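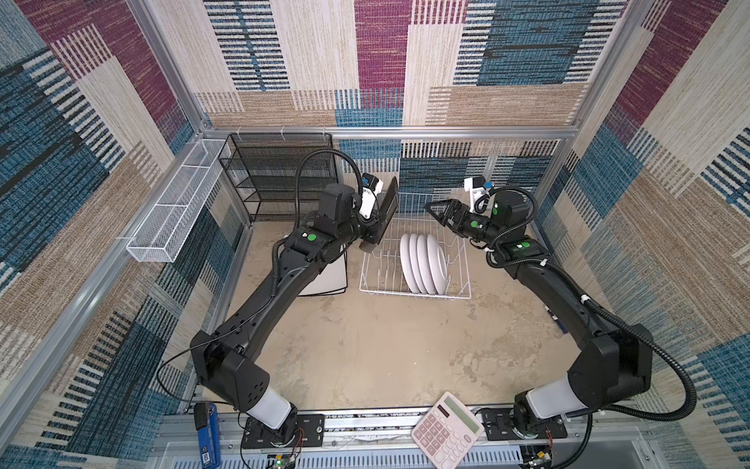 Tharindu Begum reckons I should drop the blending altogether and just let each arm finish its chunk before asking the policy for another one. Came in on the last post, long comment, very fair. The argument goes that if two chunks disagree about where the gripper should be, averaging them gives you a path neither of them wanted, and next to a rack full of plates that's a bad path to be on.

So I spent most of the day on that. Notes, quickly, before I forget which branch is which.

Background if you skipped the last one. Policy spits out a chunk of joint targets for both arms, control loop chews through them, a new chunk turns up part way and we cross-fade from old to new. Works fine in open space. Near the dish rack, not so fine. The old chunk says go left of a plate, the new chunk says go right, and the blend says go through the plate. Tharindu is right about that bit and I was grumpy for an hour.

Tried it the suggested way first. No blending, run to the end, query, go again. The stop between chunks was ugly. You could hear it in the joints, a little tick each time, and with something flat in the left gripper it shows up as a wobble right at the tip where you least want it. Also the left arm kept sitting there waiting on the right one, becuase I had a single barrier for both. My fault. Pulled that out, gave each arm its own queue, straight away found out why I had a barrier in the first place. They drift out of step and the policy was never trained on that.

Barrier back in.

What I've ended up with is in between. Before blending, compare the two chunks over the overlap, 8 steps. If they agree within a tolerance, fade as before. If they don't, hold the old one to the end and then switch. The tolerance is per joint now, wrist looser than shoulder, since a small shoulder error is a big error by the time it gets out to the fingers. Should have done that months ago.

Nasty bug on the way. The logger in Plalletell stamps commands when they're queued, not when they're sent. So all my nice plots of tracking error were wrong, by a bit under one control tick, and I'd been tuning gains against it. Fixed in commit 807 if you're pulling from my fork. If you tuned anything off the old plots, um, sorry. Retune.

Perception side, not much to report. The plates are white, the rack is white, and the edges I get for the prongs are rubbish. The wrist views help once you're close in but the overhead estimate jumps about, so the planner replans, so we get yet another disagreeing chunk. I suspect half of what I've been calling a blending problem is this. Put a slow filter on the rack pose as it doesn't move on its own. Better already.

Still to do:

Collision check on the blended path and not only on the end points. Tharindu's other suggestion, and a good one.

Make the replay tool read both log formats. At the moment it falls over on anything recorded before the timestamp fix, with no message, just a black window.

Move the tolerances out of the code and into the config where a normal person would of looked for them.

Grippers next time. The right one's open command returns before the fingers have finished opening and I've got a sleep in there I'm not proud of.

Comments are open again, spam filter was eating anything with a code block in it. If yours vanished please repost, I've only got 2 out of the bin so far.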